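Bundmont Public Library District
Home | Board | Agendas | Minutes | Branches | Contact

Minutes of the Regular Meeting of the Board of Trustees

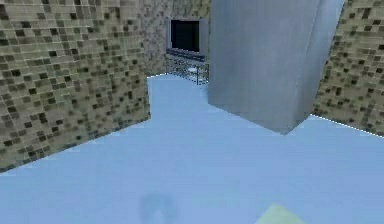 Minutes, Vol. 35, No. 11

November
Recorded by Kasun Mollah, Secretary to the Board

Print this page | E-mail this page

1. Call to Order

The President, Fabrice Cordier, called the meeting to order at 6:30 p.m. in the upper meeting room of the Bereck Branch. A quorum was present. The Director and the Business Manager attended for the full meeting. The Head of Circulation attended for items 4 and 5.

2. Approval of Minutes and Agenda

The minutes of the October meeting were approved with one correction. Under item 6, "Fivwood Branch parking lot" should read "Fivwood Branch staff entrance." The agenda was approved as distributed, with the bookmobile schedule moved ahead of the policy review at the request of the Director.

3. Public Comment

A resident of Fivwood asked whether the local newspaper on microfilm would remain at the branch after the reading room is rearranged. The Director replied that the microfilm would stay and that the reader would be moved nearer to the reference desk. The resident also asked that the older city directories be kept on open shelves. The request was referred to staff.

A second resident spoke in favor of later closing hours at Bereck during the school year. The President thanked both speakers.

4. Bookmobile Schedule

The Director presented the proposed winter schedule. The stop at Selvanayagam Road would move from the morning to 3:15 p.m. so that children could use it after school. The stop at the senior apartments would remain unchanged. Trustees discussed the length of the Selvanayagam Road stop. The Head of Circulation stated that 30 minutes had been enough in the spring but had left little time for returns when the vehicle was late from its earlier stop.

Motion: To adopt the winter schedule as presented, with the Selvanayagam Road stop lengthened by 15 minutes. Moved, seconded, and carried. One trustee abstained.

5. Review of Lending Policy

The Board took up the second reading of the revised lending policy. Section 3, on cards for residents without a permanent address, was accepted without change. Section 4, on interlibrary loan, drew several questions. It was agreed that the sentence on return postage was unclear, and the Director was asked to reword it.

Section 7 sets the point at which a long overdue item is billed as lost. The draft gave 35 days. A trustee asked that the notice sent before billing be mailed as well as e-mailed. The Business Manager said that mailed notices could be handled within the present postage budget. The change was accepted by general consent.

Final adoption of the policy was held over to the next regular meeting.

6. Financial Report

The Business Manager presented the report for the month. The Board reviewed an invoice of $400 for piano tuning and repair at Bereck, which had been charged to building maintenance. It was agreed that the amount should be moved to the program account. An unpaid balance of $118 for replacement book trucks was approved for payment.

Motion: To accept the financial report and approve the bills, with the change noted. Moved, seconded, and carried.

7. Director's Report

The Director reported that the fall story hours had ended and that registration for the winter session would open at both branches and by telephone. The local history index has been proofread through the letter M. The part-time cataloging position remains open, and interviews will be held when the posting closes.

The Director also noted that the book drop at Fivwood had jammed twice. A new hinge has been ordered.

8. Old Business

The gift of the Cordier family papers was discussed. Mr. Cordier left the chair and took no part in the discussion or the vote. The Vice President presided. The Board reviewed the deed of gift and asked that the paragraph on copying be brought into line with the rules for other collections.

Motion: To accept the gift, subject to that revision. Moved, seconded, and carried. Mr. Cordier resumed the chair.

9. New Business

The Secretary was directed to prepare the list of meeting dates for the coming year. Trustees were reminded to return their signed ethics statements to the business office.

10. Adjournment

There being no further business, the meeting was adjourned at 8:10 p.m.

Respectfully submitted,
Kasun Mollah
Secretary to the Board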